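# Against the sealed case

The office desktop used to be a box that anyone with a screwdriver could open. Most of the machines sold to small firms today are something else: a slab with glued panels, memory soldered to the board, and a power supply in a shape that fits one model from one year. I think this is a bad trade for the buyer, and I think the usual arguments for it are weaker than they sound.

Start with the size argument. A small machine takes less room on a desk, and that has some value. But the value is fixed on the day of purchase and the cost is not. When the drive in a sealed unit fails, the owner pays for a board, a drive and a service visit, or pays for a whole new computer. When the drive in an ordinary tower fails, the owner pays for a drive. The square foot of floor under the desk was never worth the difference.

The second argument is reliability. Fewer connectors mean fewer bad contacts, and I accept that on paper. I kept the service records for the two sites of Bolla, a parts wholesaler, through most of the life of one fleet of towers. The faults fell where anyone in the trade would expect: drives, fans, power supplies, then memory. Bad contacts were a small share, and the fix was to pull the part and put it back. A connector that can fail is also a connector that can be reseated. Solder gives you only the first half of that.

The third argument is that people don't upgrade anyway. It's true that few owners do. It doesn't follow that the parts should be fixed in place, because upgrades were always the minor use of an open case. The main uses are repair and salvage. A fleet of 26 identical towers is also a stock of 26 identical power supplies, and once the first two or three machines are retired, the rest can be kept running from them at almost no cost. Sealed machines can't be pooled this way. Each one dies alone, with good parts inside it.
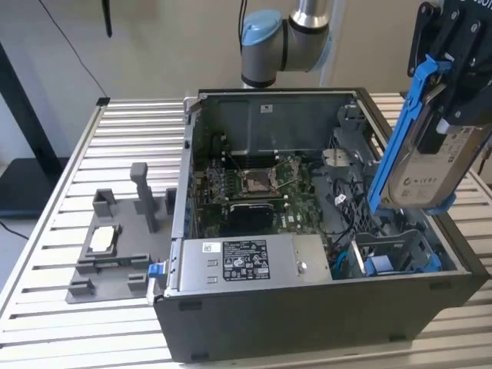

Drive mounting deserves more attention than it gets. A carrier or sled costs the manufacturer very little, and it turns a job with four screws into one with none. It also makes the job safe to hand to someone who doesn't do it often. The designs that dropped the carrier saved a bit of plastic and moved the cost to whoever has to reach past the cables later. The same goes for captive screws on the side panel, labels on the headers, and a power cable long enough to unplug without taking out something else first. None of these features appears on a sales sheet, and together they decide how long a machine stays in use.

Some of the blame belongs with purchasing. The tenders I've read from the buyer's side ask for processor class, memory, warranty term and unit price. They rarely ask how long it takes to replace a drive, or whether the power supply follows a common standard. Havus, a reseller I've dealt with for years, will quote those things if you request them in writing. Skoder will quote them after a second request. Most others treat the question as odd, and they'll go on doing so while it remains rare.

Price hides the problem further. Suppose a sealed unit and a tower are both quoted at 1489, before tax, with the same warranty. On the order form they're equal. After the warranty ends they aren't close, but by then the cost sits in a different budget, usually the one for repairs, and the person who signed the order doesn't see it. Moving both lines into one account would change more buying decisions than any campaign about waste.

I don't claim that every machine should be a tower. A laptop has real limits on volume, and a display unit bolted behind a screen in a lobby has to be thin. Noise and power draw are fair concerns too, although a large case with a slow fan does well on the first of those. My objection is to sealed construction in places where nothing calls for it, such as under a desk, in a back office, or on a shelf in a stockroom.

A workable rule for a small buyer would be short. The drive, the memory and the power supply must come out with one common screwdriver or none. Each must be replaceable with a part from at least 2 suppliers. The maker must publish a service manual before the order is placed, and must keep spare parts on sale for 18 months after the model is dropped. Vukčević already meets all of this on its plain office line, which sells without much promotion and costs no more than its sealed one.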